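Monday, December 28, 2020

Boxes, mostly, and a bit of soup

I meant to write on Boxing Day, and then again yesterday, and both evenings I fell asleep in the chair with the lamp on. So I am catching up, with my feet on the fender and a mug of something I found at the back of the cupboard that claims to be elderflower and tastes of hot water. 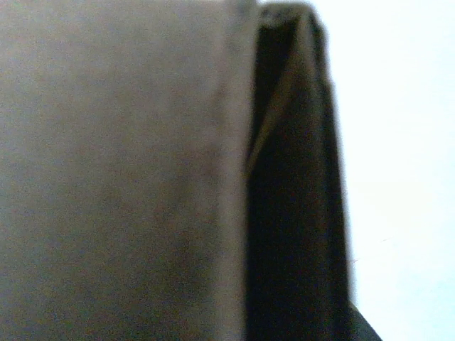

The packing has properly begun. I had been telling everyone on the telephone that it had begun in November, but all I did in November was save newspaper and look gloomily at the bookcase. Today I got up while it was still dark, put the wireless on, and started on the spare room, which I chose as the easiest and which was a mistake. A spare room is where a house puts all the things it can't decide about. There were curtains from the flat in Lotcombe that fitted no window here, and a tin of keys, and the good tablecloth I accused my sister of borrowing (I shall have to ring her, I suppose, and I am not looking forward to it).

I do rather like the boxes themselves. There is something very cheering about a new one before anything has gone in it. I like the dry papery smell, and the noise the tape makes, and writing KITCHEN on the side in big letters as though I were a person with a system. By eleven I had no system at all. I had a box marked LINEN with a toast rack in it, and another marked BOOKS that I couldn't lift off the carpet, so half of them came out again and I sat down and read one until lunch.

It was the old guidebook to Kunesero, the one we took on the long trip, with the spine gone and sand still in the middle pages. I had written the price of a room inside the cover, 400, with no note of what money it was in. I remember the room very well, though. There was a green shutter that banged all night, and a bowl of oranges on the landing which we were never sure we were allowed to eat. We ate 2. I had forgotten that completely until I saw the number on the page!

Lunch was soup, the last of the turkey with barley and the tired end of a leek, and I ate it standing up at the worktop with the parcel tape round my wrist like a bangle. Then I did the china. I took it slowly and used far too much newspaper, and I don't care, as I would sooner have a dozen half-full boxes than one full of bits. The blue plates are done, and the jug, and all the glasses apart from the one I am using. I have left the kettle, the frying pan and one of everything else out on the side. They can go last, in the washing-up bowl.

The removal people, Didano, sent their form again this afternoon, and my booking is 3009, which I have copied on to the calendar and on to the back of my hand. They want to know by the end of the week whether the piano is coming. I have thought about it all evening. It hasn't been tuned for years and I play the same three tunes on it, badly, but I can't picture a sitting room without it, even a small one. I think it is coming. I shall have to measure the door.

The move itself isn't until February, so I know there's no call to be in such a state over it. The cat has no such worries. Cai has been in and out of every box I put down, and has finally settled in the one with the Lotcombe curtains, so that one will be staying open for the time being.

Tomorrow the airing cupboard, if it isn't too cold on the landing, and I must buy more tape.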